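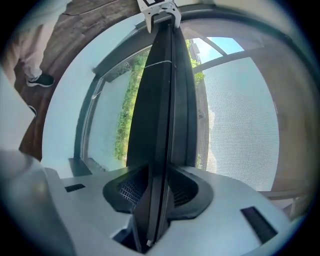
### 3.2 Fensterbank und Reichweite

Die Zugänglichkeit der Fenster wurde in allen 50 Wohnungen der Siedlung Unell nach demselben Schema aufgenommen. Erfasst wurden die Höhe der Fensterbank über dem Fußboden, ihre Tiefe, die Teilung des Fensters und die Bekleidung der Wand darunter. Fenster in Bädern und Treppenhäusern blieben unberücksichtigt. Für die Auswertung ist vor allem die Teilung von Bedeutung: Bei großen Fenstern mit dunkelgrauen Metallrahmen, deren gerade Sprossen die Fläche in einzelne Scheiben gliedern, liegen die oberen Ecken der Scheiben weiter vom Standpunkt der Person entfernt, als es die Höhe allein erwarten lässt. Die Tiefe der Fensterbank kommt als zweite Strecke hinzu und muss mit dem Oberkörper überbrückt werden.

Der Median der Brüstungshöhe beträgt 94 cm, der Median der Tiefe 34 cm. Beide Werte streuen innerhalb eines Gebäudes kaum, zwischen den Bauabschnitten dagegen deutlich. In den früh errichteten Häusern am Rand von Umden sind die Bänke schmaler und sitzen höher. In den später umgebauten Häusern wurde die Brüstung zum Teil von innen gedämmt und neu bekleidet — die Fensterbank ist dort entsprechend tiefer geworden, ohne dass die Fenster selbst verändert wurden. Der Umbau geht auf die Planung des Büros Montecinos zurück. Angaben zur Erreichbarkeit der Scheiben enthalten die uns vorliegenden Unterlagen nicht.

Bei der Begehung im Januar wurde zusätzlich die Körperhaltung am Fenster protokolliert. Unterschieden wurden aufrechter Stand, Stand mit vorgeneigtem Oberkörper und Stand auf einer Trittstufe. Abb. 4 zeigt den zweiten Fall. Der Oberkörper ist über die Fensterbank gebeugt, beide Arme sind nach vorn und oben in Richtung Fenster geführt. In dieser Haltung kann sich die Person nicht mit einer Hand auf der Bank abstützen, was im Protokoll gesondert vermerkt wird.
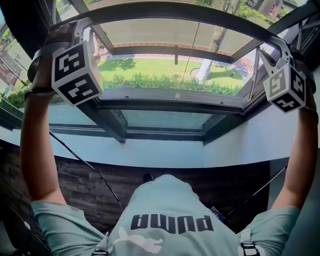 **Abb. 4:** Vorgeneigte Haltung an einer weißen Fensterbank, Ansicht von oben. Unter der Bank eine dunkle Wandbekleidung aus Holz.

Die Bekleidung unterhalb der Bank wurde zunächst nur als Nebenmerkmal geführt. Eine Oberfläche mit verwittert wirkender Brettstruktur in Braun- und Grautönen, wie in Abb. 4, fällt im Schema unter die Gruppe »Holz, strukturiert«. Davon getrennt erfasst wurden glatt verputzte Brüstungen und solche mit Heizkörper. Für die Reichweite spielt die Struktur keine Rolle, wohl aber der Abstand, in dem die Füße vor der Wand stehen. Vor Heizkörpern standen die Teilnehmenden weiter zurück und beugten sich stärker vor.

Die Messpunkte wurden mit der Erfassungssoftware Budeo verwaltet. Insgesamt liegen mehr als 1000 Einzelwerte vor. Die Codierung der Haltungen übernahm Chibuzor Idahosa; Grenzfälle zwischen aufrechtem und vorgeneigtem Stand wurden von einer zweiten Person unabhängig beurteilt und bei Abweichung der Kategorie »nicht zuordenbar« zugewiesen. Diese Fälle gehen in die Haltungsauswertung in Abschnitt 4.1 nicht ein, bleiben aber in den Maßtabellen enthalten.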